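The Sink Corner, and Other Unfinished Business
March 2020

I promised a few of you that I would write about the sink corner once we had lived with it for a bit, and then I kept putting it off, partly out of laziness and partly (Gönül will back me up on this) because every time I sat down to write about it I got up again to wipe it. So consider this the long version, with tea.

For those who haven't been following along, Grimside is the big white room that Gönül Karabulut and I have been turning into a shared workspace, bit by bit, with whatever money is left at the end of the month. It came with good bones and a terrible floor. The floor went first. I wrote so much about tile last spring that my own mother asked me to stop, so all I'll say is that I still love the gray and white marble pattern, I still love how the lights run across it in long streaks, and I still have to mop it more than any sane person would like. It shows everything. Hair, crumbs, the ghost of a shoe.

The counter was a longer argument. Gönül wanted white and I wanted black, and we went back and forth for weeks with little sample squares propped up on the windowsill at home. What settled it was Nelli Nieminen coming over for soup, picking up the black square and saying "well, this one, surely," before she even had her coat off. We paid 700 for it, cut and delivered, and I stood over the man with the tape measure like a nervous hen.

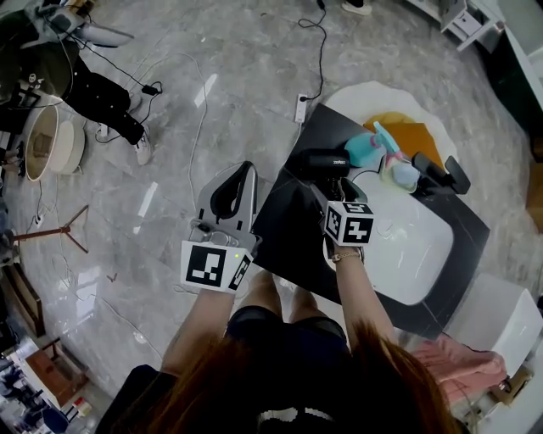 I had wanted a plain rectangular basin from the start, something white with straight sides, no swoops. My grandmother's bathroom had a shell-shaped sink, and I spent a good part of my childhood chasing soap around in those grooves, so you can see where the feeling comes from. Against the black it looks crisp and clean and a tiny bit like a hotel, which makes me happier than I should probably admit in public.

What I didn't plan for is how things collect there. A counter with a sink in it is a magnet! I keep a spray bottle going (water and a splash of vinegar for the streaks, then a dry cloth straight after, don't let it sit on the stone if yours is real stone), and the hair dryer has more or less moved in. Fermín Palma suggested a hook underneath for it. I bought the hook. The hook is in a drawer. One of these evenings.

Then there are the soft things. A room with a tiled floor wants something underfoot, and I got carried away with the white rug, the one with the wandering outline. I had a sensible rectangle all picked out and then saw this one and that was the end of it. It can't be lined up with anything, so it's never crooked, and I recommend that to anyone who shares a space with a person who straightens things. The orange-yellow piece is pure cheer. Abla Sayegh thinks it fights with the rug. Abla is entitled to her opinion and brings excellent pastries, so it all balances out.

Cables are my shame. I have a box of 70 clips that I ordered in a burst of good intentions, and I've used 15 of them. The power strip needs a better home than the floor, especially with a sink nearby, and Eduardo Saludo has offered to come and look at putting proper outlets higher up on the wall. I trust him with this completely. I don't trust myself with it at all.

And while we're confessing, let's talk about overhead.

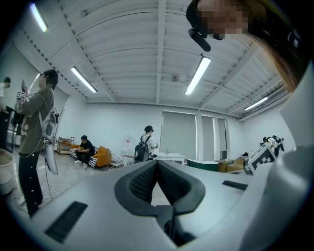
When we first got the keys I wanted to cover the whole ceiling. I had a folder of pictures, and I had a quote too, 1372 for flat panels all the way across, and I very nearly signed it. Gönül asked me to wait until we'd spent a winter in there. I was cross about it for at least a week. But somewhere along the way I got fond of those curved corrugated panels and the beams between them. They give the room a bit of a boat feeling, an upside-down one, and lowering them would have cost us all that lovely height for the sake of something smoother.

The tubes are another matter. Fluorescent light is very good for finding a dropped earring and not much good for anything else, and I'd like something warmer down by the counter for the darker afternoons. Nelli has a pair of wall lamps she's been meaning to part with, brass, a little dented. I've told her I'll take them dents and all, provided Gönül gets to choose the bulbs.

So the list for the rest of March goes: the hook, the remaining clips, Eduardo and his outlets, Nelli's lamps. If any of you have found a cable cover that stays put on glossy tile, please leave a note in the comments. The last one I tried slid about like a fish.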